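Household Chores and Automation: Frequently Asked Questions

The Naro Home Automation Program receives many questions from the public about what machines can and cannot do around the home. The answers below were prepared by program staff and were last reviewed on Saturday, February 20, 2021.

Can a robot tidy a bedroom today?

In part. A floor can be vacuumed without supervision in most homes. Picking up, sorting and putting away small belongings remains largely a job for people. The machines tested under this program can complete portions of that work when the items are known in advance and the lighting is steady.

Why are small items so difficult?

Each object calls for a different grip. A stiff object such as a hair clip may be held firmly at its edges. Fabric folds when touched, clear plastic is hard for a camera to locate, and a fluffy keychain has no definite surface to close on. A tray that holds all of these together, set down on a soft blanket, is a harder task than a full shelf of identical boxes.
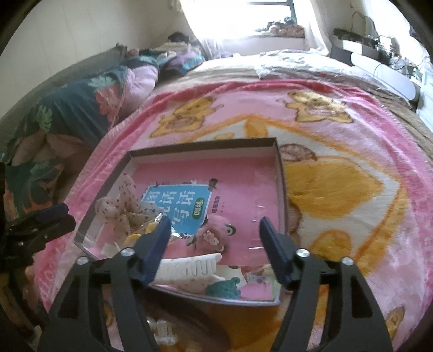
Chelsea Blackburn wrote to the program that her family would gladly accept a slow machine, provided it did not throw away things that only look like trash. She asked whether speed was being given too much weight in testing.

The program agrees that correct sorting matters more than speed in a home. An item placed in the wrong drawer can be found again, while an item discarded by mistake may be lost. For this reason, test scores at Naro record wrongly discarded items separately from items that were dropped or missed.

How is progress measured?

The current test set contains 1,369 household objects. Each system under review attempts 500 pickups, and an attempt is counted as complete only when the object has been released in its assigned place. Results are issued each September.

Are shop-floor tasks further along?

Yes, where parts are uniform. At the Uvholm site, machines load and unload standard bins for full shifts. Mixed bins at the same site are still sorted by hand.

Should I wait to buy a household robot?

The program does not recommend specific products. Persons considering a purchase should ask the seller which tasks the machine performs without help, and should request a demonstration with their own belongings.

Whom may I contact with further questions?

Written inquiries may be addressed to Said Cherkaoui, Public Information, Naro Home Automation Program. Please allow two weeks for a reply.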